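Movness Publishes Gripper Setup and Maintenance Procedure for Malton Cell

Simulated cell model to be used for jaw checks before work on the physical arm

MALTON - March 17, 2018 - Movness today released the full setup and maintenance procedure for the single-arm handling cell at its Malton shop. The procedure covers the two-finger gripper, its mounting, the wrist camera view and the simulated model of the cell that technicians consult before they put a tool to the hardware.

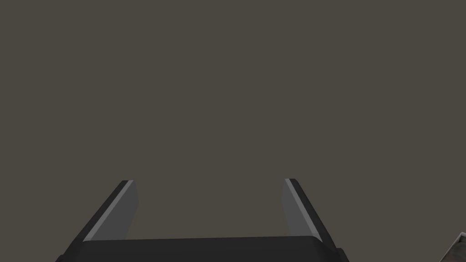
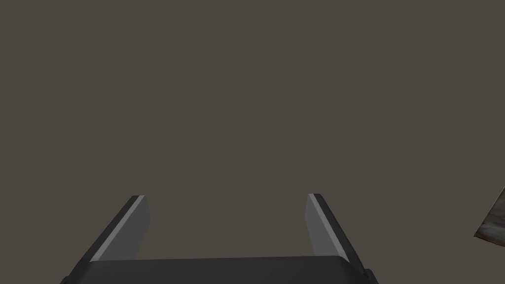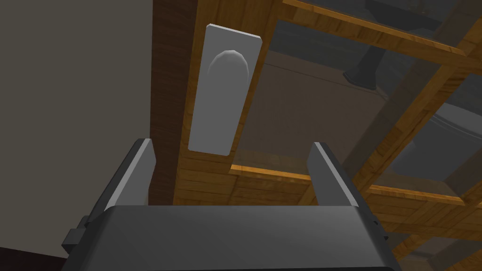

Simulated views along the gripper in the Malton cell model, all with the fingers apart. The third includes a plate and knob that appear mounted on a wooden cabinet frame.

The cell opens and closes furniture doors and panels for fit testing. It was commissioned in December with one arm, one gripper and a fixed work area. Its maintenance instructions had until now been kept as separate notes by shift. The published version replaces those notes and is organized by service interval.

Jaw reference

The first section deals with the open reference position of the fingers. The technician drives the jaws fully open with nothing between them, holds the position and compares the wrist view with the view from the model. Both inner faces must be visible and the fingertips must sit at the same height. If one tip reads higher than the other, the finger is removed, the seat is cleaned and the fasteners are torqued again before any software offset is changed.

"Most of the drift we were correcting in software was mechanical," said Agnese Rimkutė, cell maintenance lead at Movness. "A finger that is not fully seated will pass a close test and still miss a knob. We now check the seat first, and the offset is the last thing anyone touches."

The jaw reference is checked every 100 operating hours and after any contact stop. The check takes 15 minutes, including the time to bring the arm to its service position and lock it out.

Finger pads and housing

Finger pads are inspected at the same interval and replaced at 3,000 cycles regardless of appearance. Pads are changed in pairs. The procedure sets out seven steps for the change, from lockout to the return-to-service signature, and requires the old pads to be bagged and labelled with the cycle count.

The palm housing is wiped down with a dry, lint-free cloth. Solvent is not permitted near the finger seats. Connectors on the housing are checked by hand for play, and a connector that moves is replaced - it is not taped or glued in place.

Approach check

The final section covers the approach to a knob or handle plate. The technician loads the cabinet position into the model, places the gripper at the pre-grasp point and confirms that the target lies beyond the open fingers with clearance on both sides. The same point is then run on the physical arm at reduced speed with a second person at the stop button. Points that fail in the model are not to be tried on the arm.

The model must be updated whenever the cabinet fixture is moved or a different panel is fitted. Responsibility for the update rests with the technician who made the change, and the cell stays locked out until the new file has been loaded and initialled in the log.

Availability

The procedure applies to the Malton cell only. A version for the cell at Flurnley, which uses a different wrist flange, is in preparation. Thibodeau, which supplies the pads and finger blanks for both sites, reviewed the torque values and the pad replacement interval.

Printed copies are kept at the cell. Customers with fit-testing work scheduled at Malton can request a copy through their usual Movness contact.

About Movness

Movness designs and operates automated handling and fit-testing cells for makers of cabinets, doors and built-in furniture. Its shops are located in Malton and Flurnley.

Media contact
Agnese Rimkutė
Cell Maintenance, Movness, Malton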